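Opening the door at Kurneck

Posted 24 Sep 2020

The Kurneck workshop in Jikcombe opened its doors to visitors for one afternoon this month. It was the first open day since May, when the group moved into its present rooms on the ground floor of the old Gollus building. Visitors came in small groups, stood behind a strip of yellow tape and watched a robot hand work on household tasks. Afterward the engineer who leads the work on hands sat down with me for an hour.

She asked that the article be about the work and not about her, so she is not named here. She has been with Kurneck for 12 years. Before that she repaired packaging machines.

"I spent a long time fixing machines that did one thing very fast," she said. "They never had to deal with a kitchen. The box came down the belt and it was always the same box."

The project the visitors saw is called Ionescu. Its purpose is to get a robot arm with a jointed hand to do ordinary jobs with ordinary things, with no changes made to the things first. No special handles are fitted and no markers are stuck on. The group works through a list of tasks and tries each one 1000 times before moving it to the next stage. Opening a refrigerator is on the list, along with turning a tap and putting a lid on a jar.

I asked why a refrigerator door should be hard.

"The seal is magnetic, so it resists and then it lets go all at once," she said. "If you pull with everything you needed to break the seal, the door swings too fast. You and I ease off without thinking about it. The arm has to be told to ease off, or it has to learn to."

Then there is the matter of where to pull.
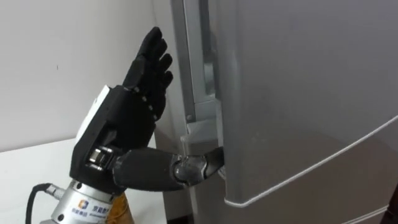 "People expect it to wrap the whole hand around something," she said. "On a door like ours you don't need to. The thumb goes to the edge and the fingers stay up out of the way. Once the door is open a little, you have choices."

The group tried using the fingers first, in the spring. She described those weeks as slow. The fingers are longer than the thumb and flex more under a sideways load, and the tips kept sliding along the edge. Switching to the thumb meant turning the wrist and rewriting the approach, so that the arm comes in from the side of the door with the hand upright.

She keeps a log of every attempt on all tasks. On the morning of the open day it stood at 2664 entries. Each one has a line for what went wrong, and she said the most common note is a single word, "slipped."

"I like that log," she said. "When somebody tells me it works now, I can go and look."

A visitor in my group had asked when a person could buy such a hand for a parent who has trouble in the kitchen. I put the question to her again. She took a while to answer it.

"I don't give a year," she said. "I've heard too many years given. What I can say is that the hand itself is good enough for a lot of jobs. The trouble is in the deciding. It has to see the door, know which side opens, and know what to do if there's a chair in the way. We are working on the first two of those."

Two of the group's members are now at work on the seeing. The others stay with the arm and hand. There is also a good deal of plain upkeep. Cables wear where they bend, screws work loose, and the joints have to be checked before each session. She does much of that herself and said she would not want to give it up.

"You find out more with a screwdriver than you do in a meeting," she said.

Kurneck plans to hold another open day once the jar task is ready to show. Places are free but have to be booked through the front desk in Jikcombe. Children are welcome if they come with an adult and stay behind the tape.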